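Sunday, September 30, 2018 - folding table, Garia room

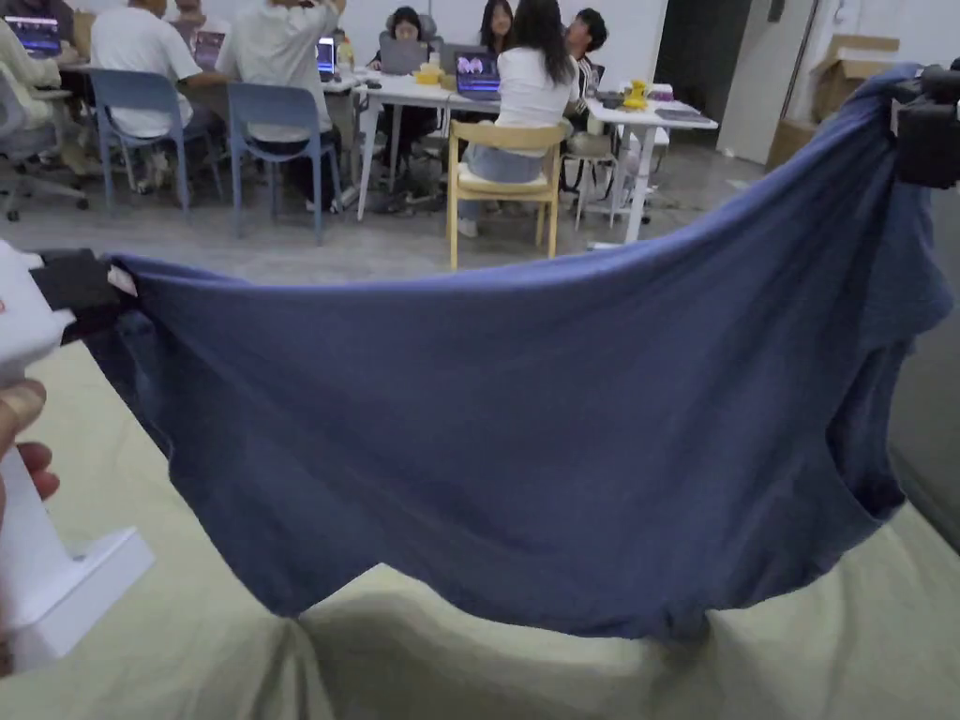
Blue tee (we think) pulled out by two corners, green cloth underneath.

Okay, the blue one is my new least favorite! It sags in the middle every time I go for a wide fold, and the hem bunches up before I get it down flat. Hadi says pull harder, Vesela says start from the shoulders - I'm with Vesela. The green table cloth needs smoothing too, it had ridges all over again. Still 20 shirts left in the Dusex bag for October. Ask Thenmozhi if we can iron a few first?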